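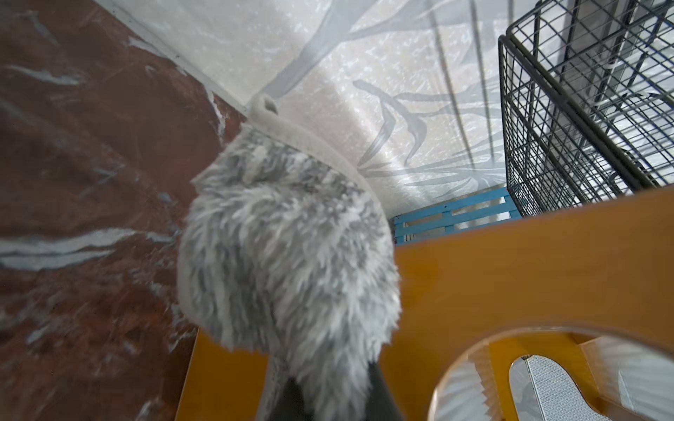
Kamurine link roundup archive: README

So I finally put all my old roundup posts in one folder, and I figured I should write down what's in it before I forget. These are the "stuff I liked this week" posts from my blog, Kamurine, which I kept up pretty well for a while and then very badly (sorry to the people who kept checking!).

What you get

There are 400 posts as plain text, one post per file. The 200 oldest came off the Trirville server before it shut down, and the other 200 are from the current site. File names are just the post number and a short title. Comments aren't included, even the good ones, and there was a really great fight over pie crust in there.

Tags

I use 8 tags: books, movies, tv, obits, sports, food, funny, misc. Obits is bigger than I'd like. Misc is mostly quotes I copied down and videos of old people doing cartwheels. A post can have more than one tag, and the early ones are tagged kind of at random (I once put a whole post on the Hägglund mysteries under food, and I'm leaving it).

Known problems

Lots of the links are dead. I left the addresses in anyway so you can try them in a web archive. Accented letters got mangled in some of the Trirville files, and I've only fixed the ones I ran into. Posts that say "yesterday" usually mean last week. The January posts have a couple of duplicates, too.

How I made it

I ran everything through Cutum, my little export script, and then cleaned up the leftover junk by hand while rewatching old sitcoms. If you spot a typo, it's probably mine and not the script's.

Using it

Read it, quote it, send it to your mom. A link back is nice!

Last updated 2021-03-31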